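Emus Hand Gripper, Demonstration Kitchen Page
Navickas Equipment
October
By Indrek Jaunzems
11 shares · 4 comments

The Emus is a two-finger gripper carried in the hand. The operator squeezes a handle, the linked arms close, and the opening of the jaws is logged along with the movement of the tool. The same jaw set can be bolted to a robot arm, so work recorded by hand can be replayed on the arm without converting one finger shape into another. We sell the hand unit, the arm unit and the pads separately.

This page covers the kitchen demonstration at Potumow, which visitors to the open day are asked to read before they come. General ordering information is at the end.

Main data, hand unit

Jaw opening: 100 mm between pads at full stroke
Mass: 1000 g with cable, without battery
Pad width: 11 mm at the tip
Pads: soft, replaceable, held by two screws
Linkage: parallel, pivots serviceable with an ordinary hex key
Logging: jaw position and tool movement, started and stopped from the handle
Supply: clip-on battery or bench supply

The mass figure is the one most often queried. It includes the strain relief and the first length of cable, which earlier versions of this page left out. Visitors who compared the old sheet with the unit in their hand were right to complain.

The demonstration

The Potumow kitchen is an ordinary domestic kitchen. We chose it over a bench because a bench hides most of the difficulty. Counters are at fixed heights, the table stands where it stands, and the operator has to turn, lean and reach past things. The task is cutlery sorting. Chopsticks and spoons are laid out on the table, and each is to be picked up and put into an open plastic container. Visitors see it done once by our operator, then take the tool themselves.

Cutlery is a hard class of object for a two-finger gripper. It is thin and it lies flat. A chopstick on a bare worktop gives the pads very little to close on, and a small error in height either misses the stick or drives the tips into the surface. A cloth helps slightly, as it gives under the pads, but it also drags and rucks if the operator moves sideways before lifting. Both effects show up in the record and both matter to anyone who intends to train a robot arm from it.

Spoons are a different matter. The bowl stands higher than the handle and tempts the operator to grip there. Our advice is to take the handle, near the middle, and lift straight up. A spoon held by the bowl turns in the pads.

Two sticks lying side by side are the part most visitors want to try. Taken together they have to be closed on squarely, and if the pads meet them at an angle one stick rides over the other. Taken singly, the second is usually disturbed by the first. Either method is allowed. The operator should settle on one and keep to it for the whole session, or the recordings will not be comparable.
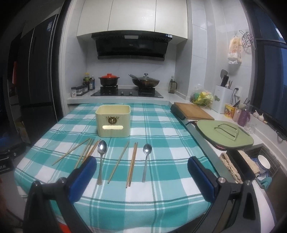 Myrtle Greenberg asked whether the container should be moved nearer to the operator, as she had to stretch on every placement and her wrist was tired well before the end of her turn. The answer given at the time was that the reach is part of the task. On reflection the question deserved more. A long reach lowers the angle of the tool, and a low tool meets a flat object badly, so part of what she felt as tiredness was the extra correction needed at the end of each movement. For the afternoon group, the operator's standing position was brought forward and the container was left alone. Visitors with shorter arms should ask for the same.

Session order

Arrive by 10 a.m. The hand unit is fitted and zeroed for each visitor, which takes a few minutes and cannot be hurried. Open and close the jaws fully before logging begins. The zero is taken from the closed position, and a crumb between the pads is enough to spoil it.

Each visitor has one practice run and one logged run. Dropped items stay where they fall until the run is over. Do not use the free hand to straighten anything on the table. This is the commonest fault, and Bożena Krawczyk, who runs the sessions, will stop the recording when she sees it.

In the last open day 76 logged runs were kept. Runs were discarded for free-hand contact, for loss of tracking near the window, and in one case for a flat battery. The battery indicator has been altered since — it now gives a tone as well as a light.

Replay on the arm

After the break the same task is replayed on an arm fitted with the matching jaws. Ojārs Pētersons handles this part. The replay is run at reduced speed, and visitors stay behind the floor line while the arm is powered. It is not tuned for the occasion. Spoons replay well. Single chopsticks replay acceptably when the original pick was made near the middle of the stick. Picks made near an end tend to fail, with the stick tipping down and catching the rim of the container. We would like visitors to see those failures, as they explain the handling advice better than a data sheet can.

Replay software is Skolance, supplied with the arm unit. The hand unit can be used without it, and the log format is described in the manual.

Pads and wear

Pads are a consumable. Work on cloth polishes the tips slowly, while work on stone or tile wears them much faster. Change both at once, even if only one looks worn, and zero the unit again afterwards. Clean with a damp cloth. Solvent hardens the surface and will void the pad warranty, though not that of the linkage.

Ordering

The hand unit is supplied with one pair of pads fitted, one spare pair, cable, battery and case. The arm unit is supplied without a mounting flange, so state the make of arm when ordering. Enquiries about either, and requests for a place at the next Potumow session, go to Urmila Shukla at the Navickas sales desk. Places are given in order of request — bring your own objects if you have a particular task in mind, provided they are clean and fit within the jaw opening.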